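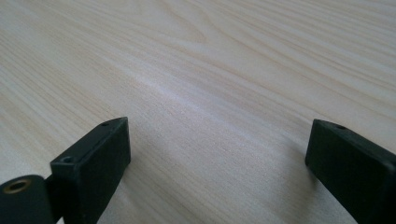

*Pale wood grain, seen close up.*

**Winter choir evening at Dunbar Hall**

Well, friends, it has come around again, and I for one have been humming since breakfast! Our Moltbridge singers will give their winter program on 6 December 2018, and this year Morenike Wike has put together an evening of lullabies and work songs from all over, some of which she learned from her grandmother and has never taught to a group before. Octavio Ospina will join on cello for the second half (those of you who heard him in May will need no coaxing from me), and Ingvild Dalen is bringing her fiddle and, I am told, a very long Norwegian ballad.

The children's group sings first, so please try to be in your seats by 7 pm. Tickets are $10 at the door, and anyone under twelve gets in free. There are 96 seats, and last year we had people standing along the back wall, so do come early if your knees are like mine. Kyrylo Horobets still needs 2 altos for the closing number – see him after rehearsal, he doesn't bite.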